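Matte black desktop shows every fingerprint, can it be sealed?

Asked in Finishes and Surfaces, Minholm Home Help
Posted March 2024

I have a desk with a matte black painted top, bought secondhand, no paperwork. Hand oils leave gray smears that come back within a day of cleaning. I have tried dish soap, glass cleaner and a microfiber cloth. Can I put a clear coat over it without making it glossy? The finish is sound, no chips. I don't know what kind of paint it is.

3 answers

Plestside
Use furniture wax. Worked on mine.

Oluf Vídalín
Do not wax it. Wax fills the texture, raises the sheen unevenly, and has to come off before anything else will stick.

Identify the paint first. Rub a hidden spot on the underside edge with denatured alcohol on a white rag. If color transfers and the surface goes tacky, it is probably latex or shellac based. If nothing moves, try lacquer thinner on a fresh spot. Softening there suggests lacquer. No reaction to either usually means a catalyzed finish.

For a latex or catalyzed top, a water-based polyurethane in dead flat is the usual choice. Degrease with mineral spirits, let it dry overnight, then scuff with a gray abrasive pad. Stir the can thoroughly, as the flattening agent settles to the bottom. Put on 2 thin coats with a foam roller and leave the second one alone once it is down. Going back over it leaves lap marks, and on black they are permanent. Don't sand the last coat with 3000 grit or anything else. That polishes it.

A clear coat will reduce the smearing but won't end it. Flat black also looks slightly grayer under any clear.

Grímsdóttir
Agree with the above. Mine took around 90 minutes per coat to be dry to the touch, and I kept things off it for a week. Try it on a scrap board painted the same black before you commit.

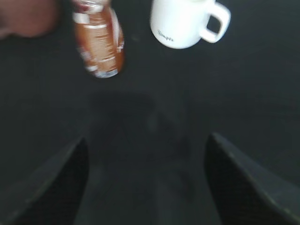
If the scrap looks cloudy, the coat was too thick or the can wasn't stirred enough.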